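The Small Pharmacy Should Stop Saying Yes to Every Service

Friday, July 1, 2022

4 min read

I work behind the counter of an independent pharmacy in Drillumbridge, and before this I worked in two others, in two countries. In all three I have seen the same thing. A new service is offered to the owner, the owner says yes the same week, and the staff learn about it from a poster on the door.

I want to argue that this is a mistake, and that a small pharmacy should be allowed to do fewer things.

When I started here we offered six services besides filling prescriptions. One of them was blood pressure checks, which people use every day. Another was a travel health consultation. Drillumbridge is not a town from which many people travel to far places, and in my first year I did this consultation so rarely that each time I had to read the instructions again while the customer was waiting. I do not think this is good care. A person who pays for advice should receive it from somebody who gives it often.

The usual answer is that services bring people through the door, and while they are inside they will buy something or move their prescriptions to us. It may be true for a store with a large team. With one pharmacist and two technicians, every service takes its minutes from the same place, and that place is the counter. In May we ran a cholesterol screening week, with a supplier called Grultosura providing the test kits. We had ordered 40 kits and used 25 of them. During the same week the wait for an ordinary prescription became so long that some of our oldest customers went home and asked their children to come back later.

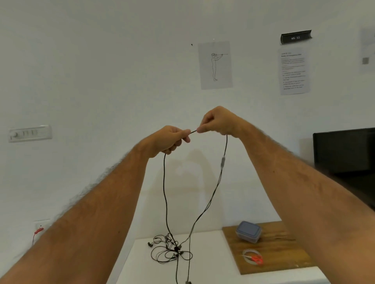

I do not blame the supplier, whose kits worked well. I also do not blame our owner, who is a generous person and works more hours than any of us. Owners of small pharmacies hear the same message at every meeting and read it in every trade magazine: the money from dispensing is getting smaller, so you must expand. I understand the fear behind it. But to expand is one possible reply to this problem, and it is discussed as if it were the only one.

Consider what our customers really ask us for. They want to know if the new tablet can be taken together with the old one. They want someone to call the doctor's office when a refill is missing. They want the pharmacist to look at them and notice that they have become thinner since the winter. There is no separate fee for most of this, and it does not look impressive on a poster. It is still the reason why they drive past the big chain store in Zisley, where the parking is easier, and come to us.

We have nearly 300 families who fill all their prescriptions with us. I would prefer that we serve these families very well before we think about a skin analysis machine, which is the latest offer lying in the back office.

There is a fair objection to what I say. In some towns the pharmacy is the only health care left, and if it does not give vaccines or do screenings, people will go without. I accept this completely. A pharmacist in such a town should do more than I do, and should be paid properly for it. My complaint concerns services which are added without asking if anybody nearby needs them, and without adding one hour of staff time.

So my suggestion is modest. Before a new service begins, the owner should sit down with the whole team, technicians also, and decide which task will be given up to make room for it. If everyone looks at the table and no task can be found – then the answer should be no, at least for this year.

We stopped the travel consultations this spring. Two customers asked about them, and we sent both to the clinic in Zisley.

18 shares
6 comments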